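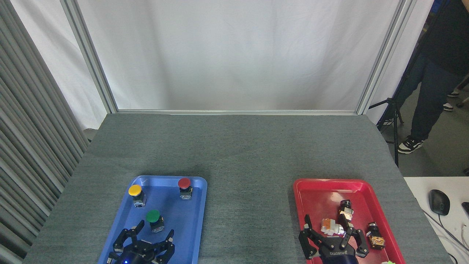
December 29, 2020. Falgate harmonium, bellows. The old cloth is finally off the main reservoir, all of it, and I've got glue under every fingernail and a stiff neck to show for it. The original hide glue had gone to brown sugar along the hinge side and let go at a touch, but down the other long edge somebody has been in with what smells like contact adhesive, and that had to be scraped. More on that below. The main business today was getting the glue trials going, and as I'm sick of writing "the one with more water in it" I've named the mixes after the push-buttons in the blue tray: Yellow, Red and Green. Yellow is the thickest, Red is the middle one, Green is the thin one. Noman, please use the same names if you add anything to this page, otherwise we'll be back where we were in May with two batches both called B.

All three are the Leditus pearl glue, soaked overnight in cold water and then warmed in the pot. Yellow is 2 parts water to 3 of glue by weight, Red is equal parts, Green is the other way about, 3 water to 2 glue. Yellow was a pig to brush. It started to skin before I'd got to the end of even a short strip, and I had to keep dunking the brush back in the pot to loosen it. Lovely grab, though! You lay the cloth down and it stays where you put it, including when you've put it wrong.

Red behaved itself. Enough time to get a strip down, rub it out from the middle with the bone folder and lift one corner again when I noticed it had wandered. Green went on like soup and soaked straight through the first bit of cloth, and you could see the stain coming through on the outside face, so I don't think Green has much of a future on the bellows. I'll keep a jar of it for sizing the bare wood before the proper coat, because the scraped edge is thirsty and will drink anything you give it.

The workshop was 19 degrees when I began and a bit less by the time I finished, and I do think that matters more than I've been allowing for. The first strips of Red were easier than the last ones, from the same pot. Next time I'll warm the boards in front of the heater first. I always write that and then I always forget, so I've put a note on the glue pot lid as well.

Test strips are all cut 40 mm wide, rubberised cotton on pine offcuts, clamped between battens with waxed paper. They can sit until after New Year. I want to do the peel test the same way as before, clamp the board upright and hang the bucket off the loose end and pour water in slowly until it goes. It's crude but it does sort the good from the bad, and last time it agreed with what my thumb had already told me.
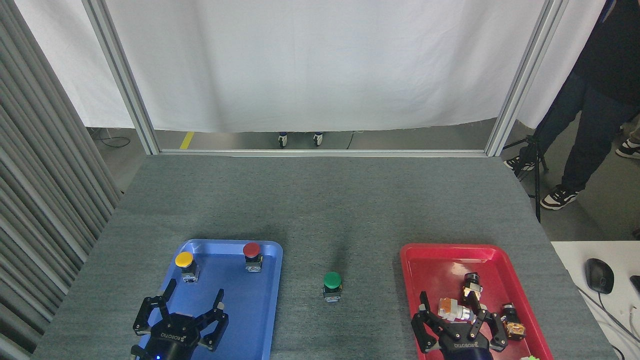 The other job was that contact adhesive. White spirit did nothing. Meths did nothing except give me a headache. What worked in the end was a cabinet scraper, held nearly upright, and a lot of patience, with a hairdryer on low to soften the stuff just ahead of the blade. Go too warm and it smears and you're worse off. There's one place near the back corner where I went through the surface a bit and raised the grain, so that wants a rub down with fine paper on a block before any size goes on. I've pencilled a cross on it.

While I was in there I had a look at the ribs. They're thin boards, and I'd expected at least one to be split, but they're sound apart from a bruise on the lower front one where the spring has been sitting crooked. The spring itself is fine. It's the little wooden seat it sits in that has worn to an oval. I can plug that and drill it again, or make a new one out of the beech scraps. I lean towards the new one – plugging end grain has never gone well for me and I don't fancy taking the whole lot apart again in a year to find out it's dropped out.

Corners next, and I'm in two minds. The Mollov instrument we did before this had cloth corners, folded over, and they creaked for weeks. The Falgate one had leather, and what's left of it is hard as toast but it was plainly cut by someone who knew their trade, with the edges pared down to almost nothing so there's no ridge to catch. I'd like to do it the same way. Urrego have got a soft white sheepskin that feels right in the hand, but the sample is thicker at one end than the other and I don't know whether that's the skin or just that sample. Noman, you've bought from them before, could you ask? And ask what they do with the offcuts too, we could use small bits for the pallets.

I had a practice at paring with a piece of old glove. Badly, at first. The knife wasn't sharp enough and I was pushing when I should have been slicing. After ten minutes on the fine stone and then the strop it was a different tool altogether, and I got one edge down so thin I could read pencil through it. Then I got cocky and cut a notch in it. Stopped there and had a cup of tea.

The reeds I haven't touched, beyond sliding the lowest few out to see if they would come. They did, with the hook, all except the very bottom one, which is stuck fast. I've left it alone. It might be swollen wood or it might be more of our friend's adhesive, and either way I'd rather look at it in daylight. The ones that came out have got the usual grey fluff round the tongues and one dead moth. They're back in their proper cells, right way round, checked twice.

Still to do:
Sand the raised patch, back corner.
Size the scraped edge with Green, let it dry overnight.
New spring seat in beech, same depth as the old one.
Peel tests, all three mixes, and write the results in here and not on the back of an envelope.
Order cloth. Measure the reservoir fully open before ordering, as I only have it at half open.
Find out who borrowed the long battens, I had to use the short ones end to end and there's a ridge where they meet.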